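To: Skallus Fitness Day list
Date: 13/06/2022
Subject: Re: Entry limits for the obstacle course

Members are reminded that team entries close on 24 June. The course at Brurnen will be open to 100 competitors.
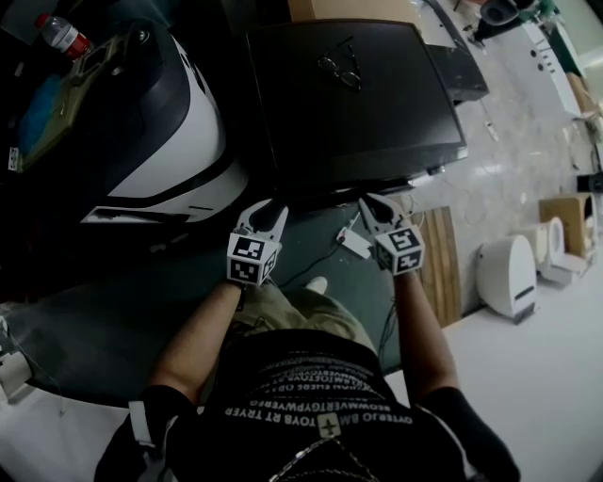 May a unit enter more than one team?
Each unit may enter two, provided that no competitor is listed in both.

The Lulletti relay follows the timed course and carries a separate fee.

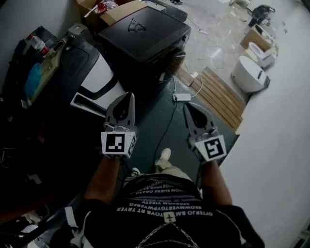

Both hands in use, black T-shirt

The earlier message is quoted for reference.

> The Tse hall holds almost 500 spectators. Please
> confirm whether families need tickets for the
> relay, and where kit should be left.

Tickets are not required for families.

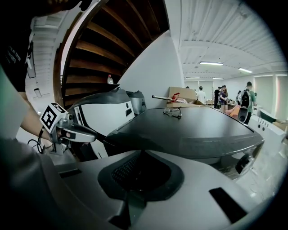
Kit is to be left in the changing rooms and kept clear of all exits. Stairways must remain free of personal items throughout the event. Even a small plastic bottle on a tread, like the one with the red cap, should be taken away. Stewards will check the hall before the first heat.

Events Office, Skallus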